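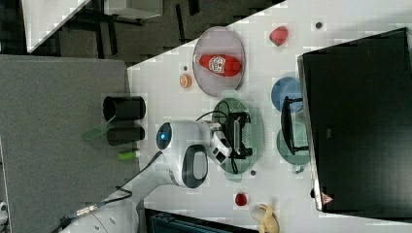
The table with the plates, the bowls and the dish rack.

Call for participants: people who like (or do not like) to clear the table

Dravomia is looking for adults who want to take part in a study on how people put a table in order. We are a small group and we work with everyday things: plates, bowls, cups, a bottle of ketchup, some fruit. We want to learn in which order people clear such a table, where they decide to put each thing, and which words they use when they explain it to another person.

The study has the name Jestum. It is led by Hinata Ueda. Your contact for all practical questions is Ruby-Lee Rutherford.

What you will do

You come to our room in the Zaugg building, second floor. You will get a table with dishes and food items on it. The items are not arranged in any special way, and a ketchup bottle can very well be lying on a plate. First you look at the table as long as you like. Then you tell us in your own words how you would tidy it. After this you do it, at your normal speed, as you would at home.

You will tidy 5 different tables. Between them there is a short break with tea or water, and we prepare the next table during this time. At the end we ask you some questions about your habits at home, for example if you clear the food first or the dishes first, and who in your household usually does it.

There is no wrong way to do the task. One person may put the fruit together on one plate, another person may want every plate free before anything else. Both are interesting for us. Please do not practice before you come.

Most of our dishes are simple and in strong colors, so that it is easy to talk about them. If you say "the green bowl" or "the oval plate", we will know what you mean. You may also use other words, or words from your own language if you miss the English one.

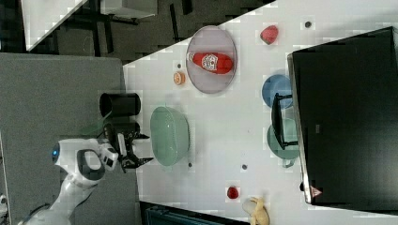 Who can take part

You can take part if you are 18 or older and can stand at a table for the length of one round. A chair is available and you may work sitting if you prefer it. You should be able to lift light kitchen things with one hand or with both hands. Left-handed people are very welcome – we have too few of them until now.

Please tell us before your visit if you have difficulty telling colors apart. You can still participate, but we will then describe the items to you in a different manner.

You do not need to cook well. You do not need to be a tidy person.

Time and payment

One visit takes 90 minutes, including the breaks and the questions. You receive a payment at the end of the visit, and we also pay your bus or train ticket inside Tranitz if you bring it with you. The exact amount is written in the information sheet, which we send you before you decide.

If you want to stop earlier, you can do this at any moment and you do not have to give a reason. You will be paid for the full visit also in this case.

Your data

We record your voice and your hands during the task. Your face is not recorded. The recordings are saved under a number and without your name. You can ask us to delete them until the end of July.

How to sign up

Please write a short message to Ruby-Lee Rutherford, or call extension 1156. Tell us:

your name and your age
if you are left-handed or right-handed
which times of the day are good for you
if you need a chair, the elevator or other help

The last day to sign up is 9th December. You will get an answer from us in every case, also if all places are already taken. Friends or couples may sign up together, but each person will do the tables alone.

Hinata Ueda and the Jestum group, Dravomia, Tranitz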